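Sirkero Household Textiles Word List

README, last revised 27 May 2022

Hello, and thank you for taking the time to read this before opening the files. Sirkero is a list of the words people use at home for cloth: tablecloths, tea towels, bedspreads, curtains, the old sheet that goes over the sofa when the dog has been out. It began as a notebook of my own, kept in a kitchen drawer, and grew a good deal larger than the drawer once friends and neighbours started sending me their own words for things.

What is in the folder

There are 2,000 entries in the main file, sirkero_words.csv. Each has the word as it was given to us, a plain meaning, the kind of cloth it belongs to, and a short note on where it was heard. A smaller file, sirkero_patterns.csv, holds 700 entries that deal only with patterns and colours — checks, stripes, sprigs, borders and so on. Those used to live in the main list, but they made it very hard to search, and I moved them out in March.

The columns are separated by commas and the text is saved as UTF-8. If your spreadsheet shows odd marks where the accents ought to be, choose UTF-8 when you open the file and they should come right.

How the words were gathered

Most came from chats over tea, and a fair number by post. We had a simple sheet with 24 questions, things like "What do you call the cloth you put on the table when it is only family?" and "Is there a word for the part that hangs down?" People were free to skip whatever they liked, and plenty wrote long and lovely answers in the margins. I have kept those in the notes column wherever they would fit.

Checks gave us the most trouble by far. One household will call any cloth with crossing lines a check, another keeps that word for small squares and says "windowpane" or "big square" for anything wider, and a third calls the whole lot plaid and won't be moved. We record all of them and don't pick a winner. A cloth with wide stripes in one colour and thin dark lines in another, making large squares between them, may well have three or four entries in the patterns file, each pointing to the others through the see_also column.
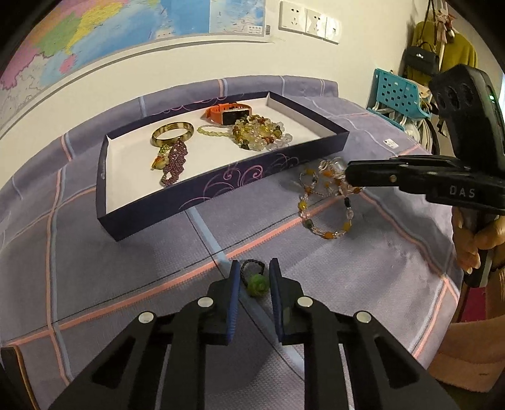 Known gaps

Rugs and carpets are hardly covered. Neither is anything to do with clothes, which the Jullia list does far better than we could, and I would send you there gladly. Words for lace are thin on the ground too, and 7 of them are marked "unsure" as the two people who gave them to us disagreed about the meaning.

Related lists

Branik covers kitchen tools and uses the same column names as ours, so the two can be joined without much fuss. Sayce is older and only exists on paper, but its spelling rules are the ones I follow here.

Using and sharing

Please use the list however you wish, for teaching, for crosswords, for settling arguments at the table. If you print any part of it, a line saying it came from Sirkero would be very kind. Corrections are welcome at any time — put the entry number first, then the change you'd like, and add where you heard the word if you can remember.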